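Reading Hour at Flenumby Elementary Moves to the Students | Schools | Clumia Courier

Evie Stockdale keeps the sign-up sheet in a plastic sleeve taped inside her locker. The fifth grader runs the peer reading program at Flenumby Elementary, which pairs older students with first and second graders during lunch recess. It began in May with 3 readers. The roster now lists 157 students, counting both halves of each pair.

"You get a partner and a bin of books," Stockdale said. "The little kid picks. If they pick the same book four times, you read it four times."

Sessions last 20 minutes. The younger student reads aloud and the older one follows along, marking missed words on a card. Stockdale wrote the card herself after the first version, borrowed from a teacher, proved too long.

"It had nine boxes," she said. "Mine has two. One is for words they skipped and one is for words they guessed."

Cards go to the classroom teacher at the end of the week. Stockdale keeps a separate log of which titles are checked out.

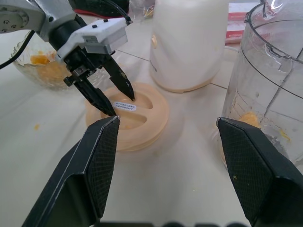
Training the readers

New readers sit in on two sessions before they get a partner. Stockdale said the hardest rule to follow is the waiting rule: count to five before helping with a word.

"Everybody counts too fast," she said. "I did too. I had to tap it on my knee."

The program owns 198 books, 115 of them donated by the Tsoukalas bookstore on Zakus Street. Most are early readers. Stockdale has asked for more nonfiction, mainly on weather and trucks.

She moves to middle school next fall and is training two fourth graders to take over the schedule. The log goes with the job. The sleeve, she said, stays on the locker.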